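Home Stories Archive Submit Contact
Filed under: Short Fiction / Work & Trade
Last updated: December

The Panlow Gauge

The gauge at Panlow read low by three centimeters, and had done so for sixteen years. Mahlet Gudeta established this on her second morning with a borrowed level and a steel rule, and entered it in the station log in pencil.

The station was a concrete hut on the left bank of the Jindent, a quarter mile below the weir. It held a stilling well, a float on a steel tape, a counterweight, and a chart recorder that had been retired in place when the data logger went in. The pen arm was still attached. The logger took a stage reading every fifteen minutes and sent it to the district office at Altar, where it was turned into a discharge by means of a rating table and published. Farmers along the lower river used the published figure to decide when to open their headgates. Under the compact, they could draw when the flow at Panlow exceeded a fixed threshold. Below it, they could not.

A gauge that reads low reports less water than there is. At high flow, three centimeters makes no practical difference. At the threshold, in a dry August, it was the difference between open and closed.

She ran the level circuit again in the afternoon, starting from the other benchmark, and closed within two millimeters. The error was in the datum. Someone had reset the staff plate after a flood and had used the wrong bolt. There were two bolts in the wingwall, a brass one and a steel one, and they differed in elevation by three centimeters. The station description said "bolt in wingwall." It did not say which.

She telephoned Altar. Xiomara Whitfield had run the district office for twenty years and answered her own phone.

"Which bolt did you use?" Whitfield said.

"Brass. It matches the original survey."

"And the plate was set from the steel."

"Yes."

"Since when?"

"The station log has a flood repair sixteen years ago, in the spring. The initials are J.O."

There was a pause on the line. Someone in the Altar office was running a copier.

"Okafor," Whitfield said. "He had the station before you. He had it for a long time. Write it up and send me the notes. Don't touch the plate."

Mahlet wrote it up. The report came to four pages with the level notes attached. She described the instrument, the two circuits, the closures and the benchmarks. Under Findings she wrote that the staff plate was 0.030 m below its stated elevation with respect to the original survey. She read the sentence again and found that she had the sign reversed. A plate set too high reads low. She corrected it to "above" and initialed the change.

Under Consequences she wrote nothing for an hour. Then she pulled the August records for every year since the repair and applied the correction to each. In most years it changed nothing. The river was well over the threshold or well under it. In five of the years it moved the closing date. The total came to 49 days on which the lower headgates had been shut and should have been open.

She put the number in a table. She did not put it in a sentence.

Whitfield drove up in the district truck two mornings later and parked on the grass. She was a tall woman with a bad hip, and she went down the steps to the staff plate sideways, holding the rail. She looked at the brass bolt and then at the steel bolt. She laid her palm flat on the wingwall between them.

"I was here when this was poured," she said. "The steel one was for a safety line. It was never a benchmark."

"It isn't marked."

"No. We all knew."

They went into the hut. Whitfield sat on the stool, and Mahlet stood by the well with the lid up. The float hung still. There was very little wind on the river, and the intake pipe damped what there was.

"You know what happens with this," Whitfield said.

"The rating has to be reissued."

"The rating gets reissued. Then the lower river gets hold of it, and there's a claim. Forty-nine days. Somebody will work out what that was in hay."

"It was a lot of hay."

"I expect it was." Whitfield turned a page of the report. "You could reset the plate from the brass bolt and log it as routine maintenance. The record would be right from that day on."

"Are you telling me to do that?"

"I'm telling you it could be done. I want to know that you noticed."

"I noticed," Mahlet said. "There would be a step in the record. Three centimeters overnight, with no rain. Anyone who plotted it against the weir would see it."

"Nobody has plotted it against the weir in sixteen years."

"I did. That's why I got the level out."

Whitfield closed the report and held it on her knee. She asked whether there was coffee. There was, in a thermos, and Mahlet poured it into the lid.

The old man's things were still in the hut. The district had asked him to clear it and he had cleared most of it. What remained was on the shelf over the recorder: a tin of chart ink gone solid, a tide table for a coast four hundred miles away, a pair of reading glasses with one arm, and several books. Mahlet had gone through the books on her first evening, looking for station notes. Okafor had used whatever was at hand for notes.
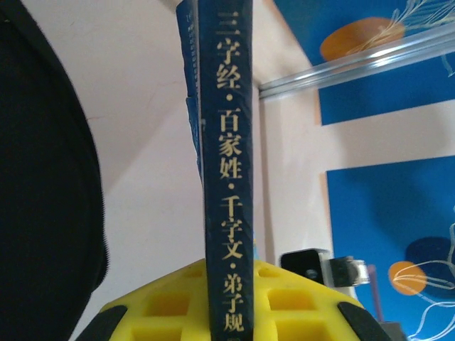
The notes, when she found them, were on the back of the tide table. They were in pencil and covered eleven floods. For each he had given the peak, the hour of the peak, the state of the intake, and what he had done afterward. The entry for the sixteenth year back was the longest. The plate had been torn off by a tree. He had reset it at night by flashlight, with the water still over the second step, in order to have a reading for the downstream towns by morning. The brass bolt was underwater. He had used the one he could reach.

At the end of the entry he had written: Provisional. Check from brass when river drops.

She handed the table to Whitfield, who read it at arm's length and then tried it with the one-armed glasses held up like a lens.

"He broke his leg that week," Whitfield said. "On those steps. He was off until the fall, and we had a relief man in from the coast. I signed the repair off myself. From the office." She put the glasses back on the shelf. "I never asked which bolt."

Mahlet did not say anything. She lowered the lid onto the well and turned the catch.

"Put this in as an attachment," Whitfield said. "The whole page, both sides. And put down that I signed it."

"The sign-off is already in the log."

"Put it in the report too. In a sentence."

She typed it that evening. It took two drafts. The first draft explained too much about the leg. The second said that the plate had been reset under flood conditions from a point that was not a benchmark, that the resetting had been recorded as provisional, that no check had been made, and that the repair had been approved by the district office, X. Whitfield. After that came the 49 days, in the same paragraph.

The reissued rating went out before the end of the month. It ran to a single sheet with a footnote. The claim followed it by nine working days and was longer.

On the morning the plate was moved, the river was low and clear enough to see the footing. Mahlet set the level on the bank, took a backsight to the brass bolt, and had the plate slackened, lowered three centimeters and tightened again. Whitfield held the rod. She held it very plumb. When it was done, Mahlet read the float tape, the plate and the logger, and wrote all three in the log in ink, with the time, 10:40.

Then she took a can of red paint down the steps and painted a ring around the brass bolt. She considered the steel one. She had brought a hacksaw for it, but it was a good bolt, and a person working on those steps at high water would want something to clip to. She stenciled NOT A BENCHMARK on the concrete beside it and stayed until the paint had skinned over.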